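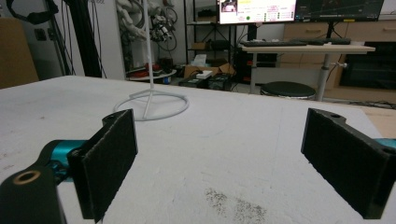

Subject: Re: [smallmuseums-l] How many membership levels is too many?
Date: February 1, 2021

Replying to the whole list, as three people have already written to me privately to ask what our number is and I'd like to be embarrassed only once.

Our number is 22. Twenty-two levels of membership, in a museum you can walk through before your coffee gets cold. I printed the whole list out last fall and taped it to the wall by my desk, and it runs from Student Friend up to the Malý Circle, by way of Friend, Good Friend, Family Friend, Family Friend Plus and something called Sustaining Neighbor (Legacy). I have worked at the Ninari for a long time and I can't tell you what a Sustaining Neighbor sustains. The benefits column says "as above, and newsletter." Everybody gets the newsletter. It's on the website.

The levels piled up the usual way. A donor wants to give a bit more than one level and a bit less than the next, so we make a level for that. A grant report needs a "new audience initiative," so we make a level for that too. Then a family moves away and would like to stay connected, and now there's an Out-of-Area Friend, who gets everything a Friend gets except the parking, which was free to begin with.

So before you ask your members what they want, I'd run the count we ran. Our database holds 3,273 people marked as members. The number who had paid dues within the past year was 800. I checked it twice and then went for a walk. The rest are people who lapsed, people who died, people who came to one lecture and signed the wrong sheet, and a hardware store that closed. We'd been putting the big number in grant applications, in good faith, because it was the number on the screen when you opened the program.

I went through the 800 by level. Nearly all of them were sitting in Friend or Family Friend. Several levels had one household in them. A few had none, and we'd still been printing cards for those, with a drawing of the front steps, in a color chosen so it wouldn't be confused with the other greens.

What we did, starting in September, was cut it down to 2: Member and Household Member. Same benefits, one has more people in it. Anybody who wants to give more than that is making a gift, and gets a thank-you letter signed in ink and a receipt that will hold up at tax time. The Malý Circle kept its dinner. I'm wry, but I'm not reckless.

Complaints so far have been fewer than we got the year we changed the gift shop pencils. One man wanted to know whether he'd been demoted. I told him everyone had, and he seemed to find that fair.
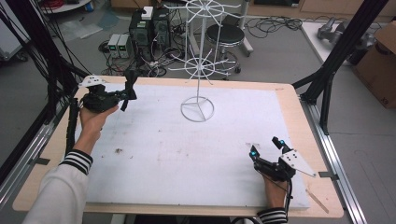 Zodholm wrote, in the message that started this thread:

> We're thinking about adding a level between Supporter and
> Patron. The jump in price is steep and we lose people there
> every year. My director likes the idea, and I mostly do,
> but we already have nine and the front desk keeps a cheat
> sheet under the phone. Has anyone added a level and seen it
> bring in money that wouldn't have come in anyway? And has
> anyone ever gotten rid of one without a fight? Hadodska
> said at the last meetup that they'd tried, and then
> the subject got changed.

To the first question: no, and I looked. Every level we added in the time our records cover was filled mostly by people moving over from the one next door, some of them downward. The middle level gave our Patrons a polite way to stop being Patrons. You may do better, but I'd want to see who's leaving at that jump before you build them a landing. With nine levels you can do that with a pencil in an afternoon. Call a handful of them, too. The ones I called had mostly never gotten the renewal notice.

To the second: don't announce it as getting rid of anything. We sent a one-page letter at renewal time that said what membership costs and what you get, and left off the history. Also, tell the front desk first. We told them second, and for a week the phone was answered by people who were still selling Good Friend.

If Hadodska is reading, I'd love to hear the rest of that story, on list or off.

I can send the renewal letter to anyone who wants it. It's in a file called FINAL_final_USE THIS, and there is a newer one, so ask for that.

Membership desk, the Ninari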